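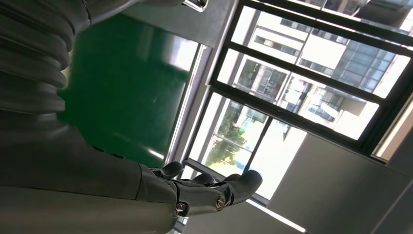
How long should you let bread dough rise before you bake it?
Until it has nearly doubled and a floured fingertip leaves a dent that fills back in slowly, however many hours that takes in your kitchen.

I know that's a maddening thing to hear when you have a bowl in front of you and company coming at six. I spent my first winter of baking with a kitchen timer clipped to my apron, obeying it as if it could see into the bowl, and I pulled loaf after loaf out of the oven as dense as a doorstop. The recipe said an hour, so an hour it was. The recipe had been written in somebody's warm kitchen in September, and I was standing in a drafty one with frost on the inside of the window.

It was the bakery in Grellach that set me straight. If you've never been, Grellach is the kind of town you pass through on your way to the lake, population 1,047 according to the sign, with one good hardware store and a bakery called Fonness that has been selling the same brown loaf for 40 years. I went in for a coffee and stayed most of the morning, because the woman at the counter made the mistake of asking whether I baked (people who bake should never be asked this unless you have time to spare).

They don't use a timer for the first rise at Fonness. They have big straight-sided tubs with a strip of tape on each one, and when the dough reaches the tape, it's ready. Some days that's before the first customer, and some days it's well after, and the regulars on Adams Street have learned to wait for their bread with pretty good humor. I went home and put a piece of tape on a tall glass jar, and my bread was better that same week!

The flour matters too, of course. I use Endano for most things, a stone-ground wheat that comes in a heavy paper sack and smells like a barn in the best possible way. It drinks up a lot of water, more than the white flour I grew up with, and I hold a little back at the start and work it in with wet hands once everything has had a chance to sit. Leave it alone for half an hour after mixing. Go fold some laundry. You'll come back to a dough that has smoothed itself out with no help from you.

If the house is cold, I put the jar in the oven with only the light on and the door shut, and I check it more often than I need to, mostly for the pleasure of looking. If it's hot out, I use cool water and a smaller pinch of yeast and try not to wander off to the garden.

The second rise, after shaping, goes faster than you'd think, and that's where I still get caught. Start your oven early. Mine takes its sweet time, and I'd much sooner have a hot oven waiting on a loaf than a loaf slumping on the counter while the oven catches up. And if it does slump, bake it anyway and call it flatbread. It's wonderful with soup.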